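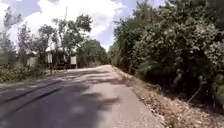
A tree-lined stretch of road on a sunny day.

New Precinct Lookup Page Opens Ahead of the July Ballot

The Unen Township clerk's office opened its new precinct lookup page on June 2, 2025. The page replaces the printable precinct list that had been posted on the township website, and it is now the official place to check where you vote, which ballot you will get, and what is on it.

The old list was a table of street names with house number ranges. It worked well enough for people on short streets. On longer streets, where the odd and even sides can be in different precincts, a lot of callers read the wrong line. Last fall the office took 303 calls in the two weeks before the election, and most were from people who wanted to know which building to go to.

The new page works from a street address. Type in your house number and the first few letters of your street, then choose your address from the list that drops down. The next screen shows your precinct number, your polling place and its hours, and the districts you live in for township trustee, school board and library board. A link at the bottom opens a sample ballot. You do not need an account, and the page does not ask for your name or date of birth.

If you want to check your own registration, that is still done through the state's website. The lookup page only knows about addresses. It will show a polling place for any home in the township, whether or not anyone living there is registered to vote. Please keep this in mind if you have moved recently. Seeing a precinct number on the screen does not mean your registration has been updated.

What has changed for July

Precinct lines are the same as they were last year. Two polling places are different.

Voters in Precinct 4, who used to vote at the Drivham School gym, will vote at Brunner Hall. The school is having its gym floor replaced over the summer and the building will be closed. The precinct is expected to go back to the school for the next election, but the agreement has not been signed yet, so check the page again when the time comes.

Voters in Precinct 7 stay at the Horkstead branch library but will use the side entrance by the parking lot, which leads straight into the meeting room. The front doors will be kept for library patrons. Signs will be put up the night before.

Cards with the new locations go in the mail to every registered household in Precincts 4 and 7. If you live in either one and have not received a card by the first week of July, call the office.

Addresses that do not come up

Weidong Lu, who looks after the township's address file, tested the page against the full file in May. The first run turned up 68 addresses that gave no result or the wrong one. Most were new houses that had a permit but no final number in the county's records. Others were duplexes listed as A and B in one place and as 1 and 2 in another. All but 20 had been fixed by the time the page opened, and Lu is working through those with the county.

If your address does not come up, try these steps:

Leave off the street type. Enter "Mill" and pick from the list, and do not type "Mill Rd" or "Mill Road."
Leave off the apartment or unit number. All units in one building are in the same precinct.
Try the map view. The button is at the top right. Click on your home and the same results will open.

If none of these work, use the "Report an address" link or call the office. Staff can look up your precinct by hand while you are on the phone.

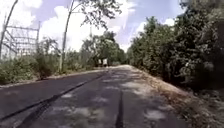

Sealed cracks in the pavement, with trees in the distance.

Using the map

The map view is new and takes a little getting used to. Precinct lines are drawn in solid blue and trustee districts in dashed gray. The two follow each other in most of the township but separate south of the rail line, where Precinct 6 is divided between two trustee districts. Voters in Precinct 6 all go to the same building but may be handed different ballots. The poll worker will find your ballot style from your address, so there is nothing you need to bring or remember.

School district lines are turned off when the map opens. To see them, open the layers box and check "School." On a phone, the layers box is under the three-line menu.

Deputy clerk Damian Moser asked that people not use the map to settle questions about property lines. "It's drawn for voting. The line goes down the middle of the street, more or less, and it won't tell you where your yard ends," he said. Parcel maps are kept by the county assessor.

If you do not use a computer

Paper copies of the precinct map are posted in the lobby of the township offices and at the library's front desk. The office will also mail a copy on request at no charge. The old street list will not be printed again. Copies from past years should be thrown out, as the locations for Precincts 4 and 7 are wrong.

A computer at the library is set aside for the lookup page during regular hours until the election. Library staff can show you how to get to the page.

Comments at the May meeting

The trustees heard a short report on the page at their May meeting. Trustee Engelbert Riedl asked whether the township could drop the mailed cards in future years and save the postage. Clerk Gebhard Trummer said he would not recommend it – 41 percent of the households that answered the office's winter survey said a mailed card was how they found out where to vote. The trustees took no vote on the question.

Resident Beat Bühler asked if the page could show how long the line is at each polling place on election day. Trummer said the software can do it but someone at each site would have to enter the wait times, and there are not enough poll workers to spare one for that in July. The office may try it at one or two locations later on.

Poll workers needed

The office is still short of poll workers for July, mainly for the afternoon shift at Brunner Hall. Workers are paid and must attend one training session, which lasts roughly two hours. You need to be a registered voter, but you do not have to live in the precinct where you work. Applications are at the counter and on the elections page of the township website.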